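Everyone on my feed is raving about the Clolis night cream, so in February I gave in and paid 38 pounds for a jar. I have used it every evening since then and I am still waiting to be amazed.

It smells nice enough, a bit like cucumber and clean towels. The texture is thick and takes ages to sink in – I went to bed with my fringe stuck to my forehead more than once. The leaflet promises "visible renewal" in 11 nights. Visible to whom? My sister didn't spot a thing. 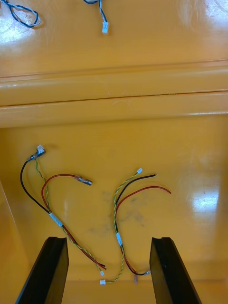
The other claim is that 529 women tested it, and I'd love to know what they were using before. If it was nothing, then any old cream would have made them happy. My plain Mevton one leaves my cheeks just as soft, and I can wash my face in the morning without scrubbing. 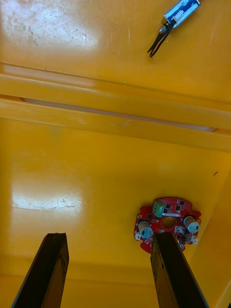
Scratched yellow plastic, with plenty of glare.

Hiếu Ngô commented on my last post that I should try the Radwan serum underneath. Maybe, but then I'm paying for two things to do one job. I'll finish the jar on my elbows and go back to Mevton.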